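Apuntes de Botánica Económica, tema 6
Los cítricos: de la flor a la caja de fruta

Bueno, seguimos donde lo dejamos, con los frutos carnosos. Os dije que hoy tocaba la naranja y alguien resopló al fondo, lo oí perfectamente, pero ya veréis que da para mucho más de lo que parece (y además cae en el examen, lo aviso desde ya).

6.1 Qué clase de fruto es

El fruto de los cítricos se llama hesperidio, que es un tipo de baya modificada. Apuntad la palabra y escribidla con h, que el curso pasado la vi de todas las maneras imaginables. Una baya normal, como la uva o el tomate, tiene la pulpa formada por la pared del ovario. En el hesperidio lo que nos comemos son otra cosa: unas vesículas llenas de zumo, que en realidad son pelos que crecen desde la cara interna del carpelo hacia dentro. ¡Pelos! Cada año se lo cuento a mi familia en Navidad y cada año me piden que me calle.

6.2 Las capas, de fuera adentro

El flavedo es la parte coloreada de la piel. Ahí están las glándulas de aceite esencial, las que os saltan a los ojos cuando doblais un trozo de cáscara, y también los pigmentos. Debajo viene el albedo, blanco y esponjoso, rico en pectina; por eso las abuelas echaban la parte blanca a la mermelada envuelta en una gasa. Y luego el endocarpo, que forma los gajos con su membrana fina y las vesículas dentro.

En la piel entera se distinguen bien los hoyuelos del flavedo, que tienen que ver con las glándulas que hay debajo. Cuando tengáis una naranja en casa pasadle una lupa y luego el dedo, que se aprende más así que con mi dibujo de la pizarra (lo siento, el dibujo es el que es).

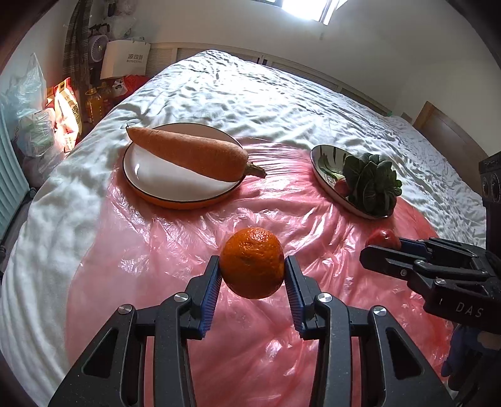
6.3 El color engaña

Este apartado me encanta. Una naranja puede estar madura por dentro y verde por fuera. El cambio de color depende de que bajen las temperaturas, sobre todo por la noche: la clorofila se degrada y quedan a la vista los carotenoides. En zonas tropicales, donde las noches son cálidas, es normal comer naranjas verdes y dulces, y nadie protesta. En el comercio se recurre al desverdizado, que consiste en meter la fruta en cámaras con etileno a baja concentración. Ojo, que esto lo confundís siempre: el etileno cambia la piel y no mejora el sabor. La naranja es un fruto no climatérico, o sea que una vez cortada del árbol ya no va a ponerse más dulce por mucho que la dejéis en el frutero.

6.4 El caso de la finca Drelham

Para las prácticas vamos a trabajar con los datos de la finca Drelham, que nos los pasa todos los años muy amablemente. Tienen 695 árboles en producción repartidos en 2 parcelas, una en ladera y otra en el llano. En la del llano, la que toca el río, se helaron en febrero 143 árboles, y quiero que penséis por qué allí y no en la ladera. Pista: el aire frío pesa más. El daño por helada se nota sobre todo en las vesículas, que se rompen y se secan, y el fruto puede seguir teniendo buen aspecto por fuera durante días.

En la hoja de cálculo veréis una columna que se llama «Đào». No la borréis, por favor; es el nombre del programa con el que llevan el riego y si la quitáis se descuadra todo lo demás.

6.5 Para entregar

Una página, a mano o a ordenador, me da igual, con un corte transversal de naranja dibujado por vosotros y las capas rotuladas. Aparte, un comentario sobre la helada de Drelham que no pase de 3,000 caracteres (los cuento, tengo esa manía). Los que vayáis a la salida al almacén de Skallbridge traed calzado cerrado y algo de abrigo para las cámaras frigoríficas.

El próximo día, limones y pomelos, y si nos da tiempo empezamos con los injertos. Leed antes el apartado de patrones en el manual.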